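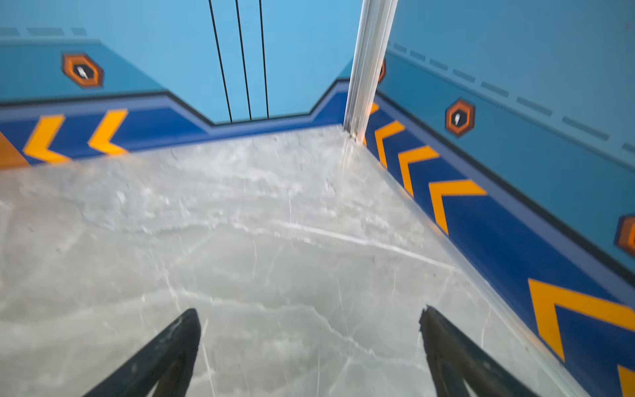

**Updated October 4, 2019: the hinge brackets are now sold separately. See the bottom of the page.**

# Windcombe Folding Potting Bench

If you've ever repotted tomatoes on the kitchen floor with newspaper spread everywhere, you'll get why we love this bench so much. The Windcombe folds flat against a wall when you don't need it, and when you do, you lift the top, swing the two legs out and get your hands dirty. It fits on a balcony, in a narrow side yard, or in the kind of shed where the mower already takes up all the good space.

Gøran Lie drew the first one for his own back porch, which is so skinny that a regular bench would block the door. We've kept the shape close to his sketch. The top has a raised lip on three sides so the soil stays put, and the front is left open so you can sweep leftovers straight into a bucket. (It's a small thing, but you'll use it every single time!)

## What it's made of

The top and legs are solid cedar, sanded but unfinished. New cedar is a warm reddish brown and smells wonderful for the first few weeks. Left outside it goes silvery, and plenty of people like it better that way. If you want to keep the color, brush on an outdoor oil before you put the bench up and again each spring.

The brackets are galvanized steel. They aren't pretty, but they sit under the top where you won't see much of them, and they don't mind rain.

## Details

| | |
|---|---|
| Depth when folded out | 14 inches |
| Weight | 14 pounds |
| Legs | 2, hinged |
| Screws | 16 |
| Wood | Cedar, unfinished |
| Fits | Brick, block, wood siding over studs |
| Wall anchors | Not included |

Fourteen inches sounds shallow until you've worked at it. A standard seed tray fits the short way with room left for your elbows, and a big clay pot sits comfortably in the middle.

## Putting it up

Plan on an easy afternoon if your wall is wood and a slightly longer one if it's brick. Hold the back rail against the wall at the height of your belt buckle and mark it with a pencil. That's a good working height for most people, though if you like to sit on a stool while you sow, go lower. Check it with a level, then check it again once the first screw is in.

Start every screw by hand. Cedar is soft, and a power driver on full speed will sink the head right through the surface before you've noticed. A plain hand screwdriver with a fat handle is our favorite for this job, especially on the leg hinges, where there isn't much room for anything bigger.

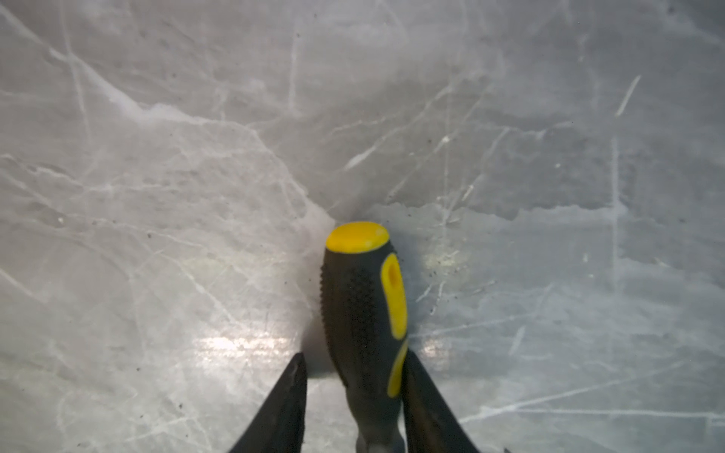

*Screwdriver with a chunky black and yellow handle.*

Leave the hinge screws a quarter turn loose until both legs are on. Fold the bench up and down a few times, see that nothing rubs, and then snug everything down. If one leg drags on the ground, loosen its hinge and slide it up in the slot.

## Living with it

The bench is happiest with a bit of air behind it, so the back rail has spacers already attached. Please leave them on. Brush the top off when you're done and let it dry before you fold it up, especially in October when everything stays damp.

It will hold a full bag of potting mix, a watering can and a good crowd of seedlings. We wouldn't stand on it. It also makes a very nice spot for a tray of drinks once the planting is over!

## Goes well with

- **Lurkberg tool rail.** Screws to the wall above the bench and takes trowels, snips and a ball of twine.
- **Jenkins soil scoop.** Deep sides and a narrow mouth for filling small pots.
- **Grikstead drip tray.** Sits inside the lip and lifts out for rinsing.

## Spare parts

Hinge brackets come in pairs, with screws. They fit every Windcombe we've made, including the early ones with the rounded legs. Replacement spacers are free; just tell us how many you need when you order.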